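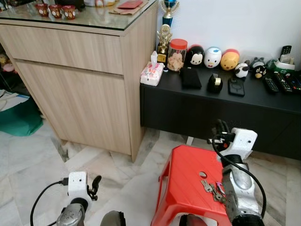
A bunch of keys on a red plastic step stool. Key handover for the first Istow homes is scheduled for November.

Punbridge Housing Trust to Refit 800 Rental Homes in Istow

PUNBRIDGE, Tuesday, June 14, 2022 - Punbridge Housing Trust today announced the start of a refit program covering 800 rental homes in the Istow district. The program replaces door locks, floor finishes, and fixed lighting, and supplies a basic furniture package to tenants who request one. Work will be carried out by Sulemana Interiors under a contract that runs for 22 months. Trendell Hardware will supply locks, hinges, and window fittings.

The Istow homes were built in several stages and were fitted with different lock types at each stage. The trust currently holds spare parts for all of them. Under the program, every front door will receive the same model of lock body, with a separate key code for each home. Shared entrances will be moved to a common key plan, so that a tenant's own key opens both the home and the building entrance. Back doors and storage rooms are included where they have a lock today. Mailbox locks are not included and will stay in service.

Scope of work

The work is divided into five phases, one for each block group. Each phase begins with a survey of the homes in that group. The survey records the condition of floors, door frames, thresholds, and lighting points, and the results set the order of work inside the phase. Homes with damaged thresholds will be scheduled first.

Floor finishes will be replaced in kitchens, hallways, and bathrooms. Bedrooms and living rooms will be repaired where the survey shows wear, lifting, or cracks. Tenants may choose from the floor patterns listed in the tenant guide. A tenant who does not return a choice form before the survey date will receive the standard pattern for that block group.

Door frames that are out of square will be reset before the new lock is fitted. Where a frame cannot be reset, it will be replaced in full and painted to match the existing trim. Replacement frames are expected mainly in the older block groups, where ground movement has affected the entrance walls.

Fixed lighting in hallways and kitchens will be changed to sealed LED fixtures. Existing wiring will be tested, and the result will be filed with the record for the home. Any circuit that fails the test will be repaired under a separate work order at no charge to the tenant.

Furniture package

Tenants may request a table, chairs, a step stool, and a storage unit. Items remain the property of the trust for the length of the tenancy and are listed on the move-in record. Tables are offered in plain and marble-pattern finishes. Requests are made on the same form as the floor choice.

Furniture that is returned at the end of a tenancy will be inspected, cleaned, and placed back in stock. Items with loose joints, cracked tops, or missing feet will be repaired or withdrawn.

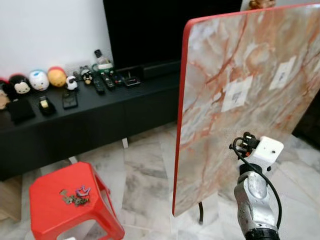
Access and notice

Tenants will receive written notice five working days before any visit. Work in a single home is planned for weekdays only. Tenants do not need to move out, but floors in kitchens and bathrooms cannot be walked on while the adhesive sets. Tenants with limited mobility may ask for the work to be split over more than one visit.

Old keys must be handed in when the new lock is fitted. A signed receipt will be given for each set. Replacement keys ordered after handover will be charged at cost, and orders must be placed through the trust's office in Punbridge - locksmiths outside the program will not be able to copy them.

Rents will not change as a result of the work. The program is paid for from the trust's planned maintenance budget.

Schedule

Surveys in the first block group begin this summer. Lock and floor work will follow once materials from Trendell Hardware and the flooring supplier have been delivered to the Istow depot. The trust expects to hand over the first completed homes in November. Dates for the later phases will be posted in each building entrance and on the trust's website after the first phase has been reviewed.

About Punbridge Housing Trust

Punbridge Housing Trust is a nonprofit landlord that owns and manages rental homes in Punbridge and Istow. It handles its own lettings and repairs.

Media contact
Press Office, Punbridge Housing Trust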